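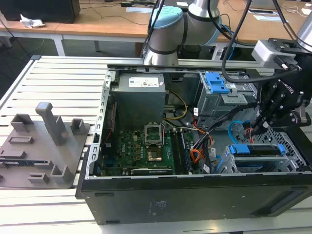 Chapter 12
Inside the Desktop Tower: Layout, Access and Order of Work

Objectives

After completing this chapter you should be able to:
Prepare a bench and a tower case for internal work.
Name the main assemblies of a desktop computer by position and shape.
Trace a power lead or data lead from one end to the other before disconnecting it.
State the handling limits for an open processor socket.
Record the condition of a machine on the Durner intake sheet.

Terms used in this chapter: chassis, drive cage, drive caddy, expansion slot, memory module, motherboard, power supply unit (PSU), retention frame, SATA, socket.

12.1 Introduction

The desktop tower remains the most practical machine on which to learn hardware service. Its parts are large enough to handle without magnification, most of them are held by latches or a small number of screws, and the general layout changes little from one maker to the next. A technician who can find the power supply, the motherboard, the processor socket, the memory and the drives in one tower can usually find them in another.

Earlier chapters dealt with each part on its own, out of the case. In this chapter the parts are treated as they are met in service, installed and wired together, with limited space between them. Most damage done at the bench is done at this stage. A lead is pulled by its wires, a module is lifted with one latch still closed, or a tool is dropped across the board.

The exercises use the Trorkier training tower. Any full-size tower with a removable side panel may be substituted, but the screw counts and cable lengths in the worksheets will then differ.

12.2 Position of the case

Internal work is done with the tower lying on its side and the open side facing up. In this position the motherboard lies flat at the bottom of the space, like the floor of a shallow box. Modules and cards are drawn straight up, and a dropped screw comes to rest on or near the board, where it can be found. A tower worked on while standing puts the weight of each loosened card on its slot.

The bench surface must be flat, stable and clear of loose hardware. A slatted aluminum platform is suitable. The grooves between the rails can hide small screws, so removed fasteners go in a tray and are not set down on the platform. Note also that bare aluminum conducts. No powered board may be placed on it directly.

Allow a clear depth of at least 600 mm. Less than this leaves no room for the side panel or for parts that have been taken out.

Before the panel is opened:
1. Shut down the machine and set the PSU switch, if there is one, to off.
2. Remove the power cord, then all other external cables.
3. Press the power button once and hold it for a few seconds to drain remaining charge.
4. Lay the case down with the removable panel on top.
5. Put on the wrist strap and clip it to bare metal on the chassis.

12.3 General layout

With the panel off, the interior can be read as three areas: the power supply, the board and the drives. The power supply is a closed metal box and normally carries a rating label. It is not opened in this course under any circumstances. Its output leads leave as a bundle and divide toward the board and the drives.

The motherboard takes up the largest area. The expansion slots run along one part of it and line up with openings in the rear panel of the chassis. The memory slots lie beside the processor socket, parallel to one another. The drives occupy the end of the case away from the rear panel, in a fixed cage, in removable caddies, or in both.

Colored plastic often marks the parts meant to be moved by hand. On many towers the drive latches and caddy handles are blue, in contrast with the gray metal around them. This is a maker's habit and not a standard, and the service sheet for the machine takes priority. 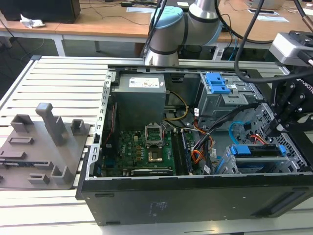 12.4 THE PROCESSOR SOCKET

A socket with its retention frame raised needs more care than any other part of the open case. When the frame and its lever stand upright, nothing holds the processor down, and the contacts may be exposed. The following rules apply from the moment the lever is released until it is locked again.

Keep cables out of the space over the socket. Power leads are stiff and will spring back if they are bent aside without being tied.
Do not touch the contact area with fingers, cloth or compressed air.
Hold a processor by its edges only.
Do not force the frame. If it does not close with light pressure, check that the processor is seated squarely.
Fit a socket cover if the work is to be left for any length of time.

Memory modules may stay in their slots during socket work unless they block access to the lever. If they are removed, write down the slot numbers first. Mixed slot positions are a common cause of a machine that fails its first start after service.

12.5 Reading the wiring

Wire color is useful but limited evidence. In the common desktop scheme, black is ground, yellow is +12 V, red is +5 V and orange is +3.3 V. Data cables follow no fixed scheme, and a SATA cable may be light blue, red, black or another color. Identify every lead by its connector at both ends and use the color only as a check.

Tag each lead before it is disconnected. The Lưu method, used in the worksheets, gives every lead a two-part tag, with the board position first and the device second. A drive data lead might be tagged S1/D2. Tags stay on until the machine has passed its start test.

Worksheet 12-A lists 42 checkpoints for the Trorkier tower. Complete it before removing any part. Readers using the Prerero small-form case should turn to the appendix on page 76, where the drive positions are given separately.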